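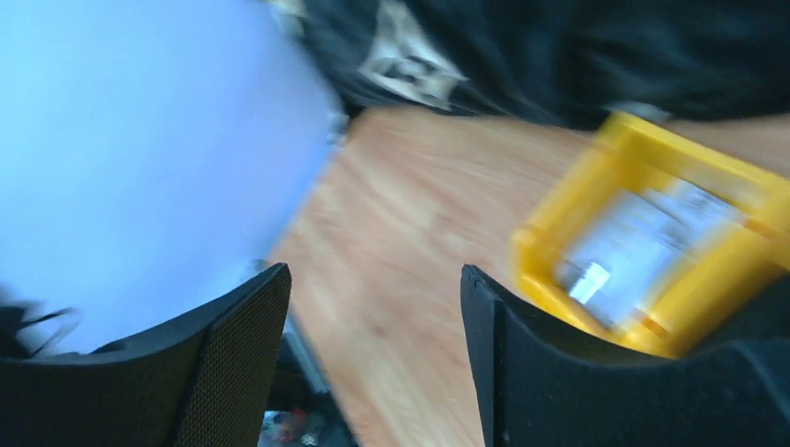
*Blurry wood-grain tabletop*

I got home from the Orholm listening night far too late and ate cereal standing up, so forgive me if I ramble. We packed the old grange hall to talk about what the Tzavaras mine wants to do with its tailings pond, and I haven't stopped thinking about it since. The plan would raise the dam wall by seven feet. People who draw their water from wells downstream had plenty to say, and I'm so glad I went! 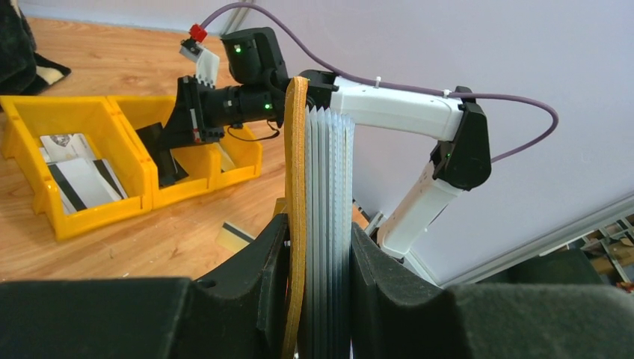
## What the company told us

Zutetti, which owns the mine, sent two engineers with a slide show. They were polite – I'll give them that – but the groundwater part took up one slide, and when a woman near me asked for the June test results, they said those were still under review.

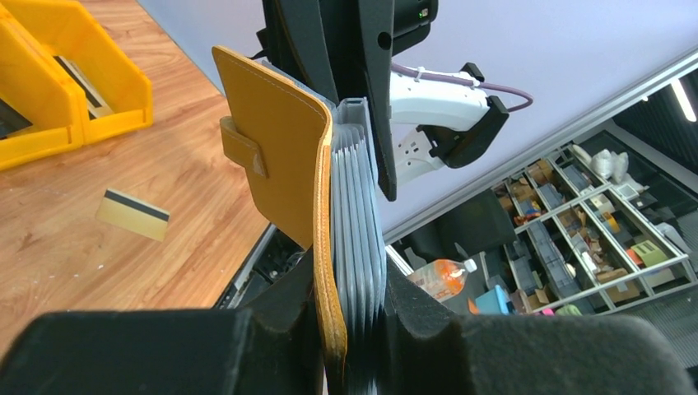 ## Where the petition stands

We have 745 signatures on paper and 1093 online, and we'll be taking both lists to the county. The Multia river group also drove 40 miles to sit with us, and they brought soup (lentil, very peppery, I had two bowls). They went through a dam fight of their own and told us to get every promise in writing.

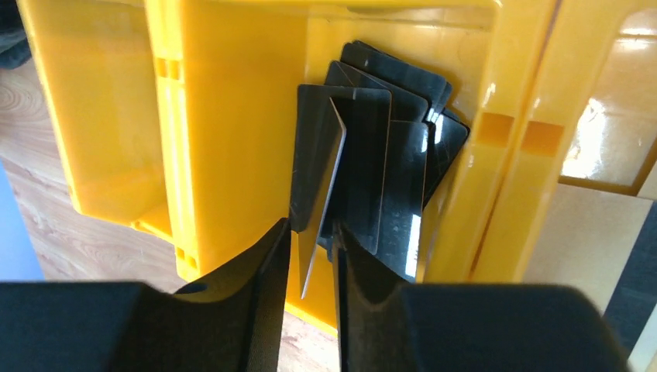 So that's my homework. I'm typing up my notes from the question period, and if you spoke and would like your words added to our comment letter, please email me – even a couple of lines is fine.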